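Care of an Electric Motorcycle at Home: Workshop Tips

I ride an electric motorcycle, a Stodico, for my work in Bedley, and I keep it in a small garage behind the house. An electric bike asks for less work than a petrol one, but it asks for different work. I have collected what I learned from the manual, from my neighbor Lamai Kamolrat and from my own mistakes.

Charging and storing the battery

If you ride every day, charge when it is convenient for you and do not wait until the battery is empty. I plug in when the display shows 40 percent. After a long ride in the heat I first leave the bike for 20 minutes in the shade, and only then connect the charger.

For the winter, the rule is different. Leave the battery half full, take it out if your model permits this, and keep it in a dry room.

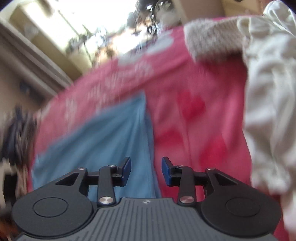 Look at the charge level once a month. A battery also loses a little when it is sleeping, and by February mine usually needs to be filled up a bit. Do not leave it connected to the charger for the whole season, even if the charger has a green light and looks very calm.

The charger itself also wants some care. Keep it off the floor, with air on all sides, and do not put it under a jacket or a blanket. If the plug becomes brown at the pins, buy a new one the same day.

Washing

Never use a pressure washer. A bucket, a soft sponge and mild soap are enough – dish soap is too strong for the matte paint. Switch the bike off and close the cover of the charging port before the first water. Around the motor hub I use only a damp cloth. For the small corners near the swingarm an old toothbrush is the best tool I have found, and I tried an expensive brush set from Gamier before that. 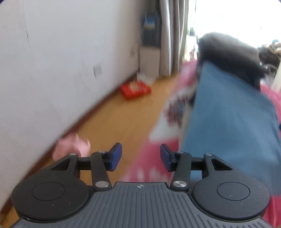
Belt, brakes and tires

My bike has a belt, so there is no oil to put. I only brush away the small stones and look for cracks at the teeth. If yours has a chain, clean and oil it the same as on any other motorcycle.

The brakes can surprise you. With regeneration the rear pads work so little that they may become glazed. One time per week, on an empty street, I make several firm stops with the rear brake only.

Check tire pressure in the morning, before riding. An electric bike is heavy (mine is 181 kg with the battery), and a soft tire takes away range faster than a strong wind.

Riding clothes

Wash the textile jacket by hand after you remove the protectors, and hang it on a wide hanger. For my everyday shirts, which come out of the bag full of folds, steam is quicker than an iron.

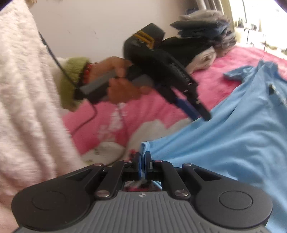
Using a garment steamer with both hands.

Mahsa Arabzadeh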